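Road Incidents and Freight – Week 2 handout
Sep 15, 2022

Read before section. Quiz is short, closed book.

1. Why trucks roll
High center of gravity plus sideways force. That's most of it. Ramp taken too fast, a sharp swerve, or drift onto the shoulder and then a hard yank back. Last one = overcorrection. Know the term.
Liquid loads are worse – half-full tank sloshes, weight moves late, driver feels it late. 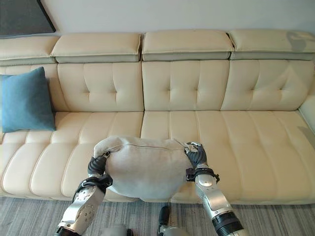 2. Case: the Branarstead ramp
Ranjbar flatbed, paper rolls, tipped on the curve in July. Load stayed strapped, mostly. One lane closed, then both, becuase the tow needed room to swing. Backup reached the Ullcombe exit.

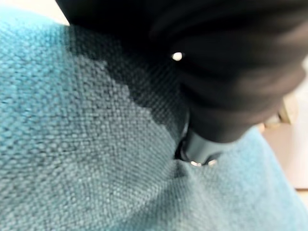

Note the order: closing the second lane came later and did more to traffic than the crash did. Common pattern. When you write up an incident, log lane closures separately from the crash itself, with times for each.

3. Secondary crashes
Happen at the back of the queue. Drivers come over a hill at full speed, see brake lights, no room. Warning signs need to move back as the queue grows. Crews forget this.
Some 200 vehicles in the Branarstead queue by our estimate – see worksheet for how we got there (lane length, average spacing).

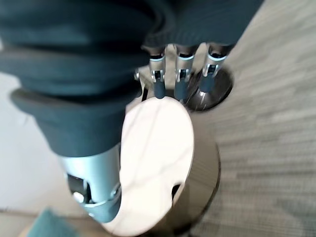 Gray metal wrist section, fabric sleeve

4. Fatigue
Early morning hours are the bad ones. Signs in the record: no braking before the drift, gentle angle off the lane. Not proof on it's own. Check logbook, check last stop.

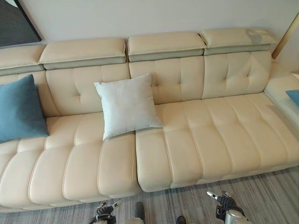 Cream leather sofa, channel-quilted seats

5. For next time
Valtura reading, first half only. Bring worksheet, filled in, units on everything. Reports with no times on them get sent back.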